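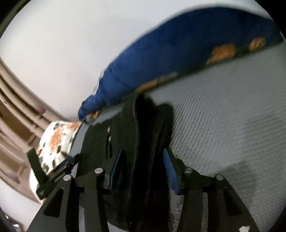
4.3 Greifersegmentierung für weiche Objekte einrichten

Voraussetzung: Navix Wahrnehmung ist installiert, der Handgreifer ist kalibriert (Abschnitt 4.1). Wer 4.1 übersprungen hat, sieht es spätestens in Schritt 5.

1. Öffnen Sie in Navix das Projekt und wählen Sie »Aufnahmen > Importieren«. Pro Durchgang werden höchstens 500 Bilder geladen.

2. Laden Sie die Greifermaske »Wallin«. Sie blendet Finger und Grundplatten aus.

3. Prüfen Sie die Maske an einem Bild mit schwarzem Stoff zwischen den Fingern. Schwarzer Greifer, schwarzer Stoff - das Modell hält beides gern für ein und dasselbe Möbelstück.

4. Setzen Sie die Kontrastschwelle auf 125. Bleibt der Stoff mit dem Finger verschmolzen, erhöhen Sie in kleinen Schritten.

5. Legen Sie die Kontaktfläche am blauen Rippenpolster fest. Liegt die Markierung daneben, zurück zu 4.1.

6. Starten Sie »Training > Feinabstimmung« mit 3.000 Iterationen.

Hinweis: Blaue Kissen im Hintergrund werden mitunter als Greiferpolster erkannt. Aktivieren Sie dann den Tiefenfilter. Bei Tiermustern hilft er nur bedingt, das Modell zählt Flecken mit Hingabe als Einzelobjekte.

Vorsicht: Maske nicht während des Trainings ändern. Navix fragt zwar nach, speichert aber bei jeder Antwort.

Fehler 332: Maske und Bildgröße passen nicht zusammen. Maske neu laden, Schritt 3 wiederholen.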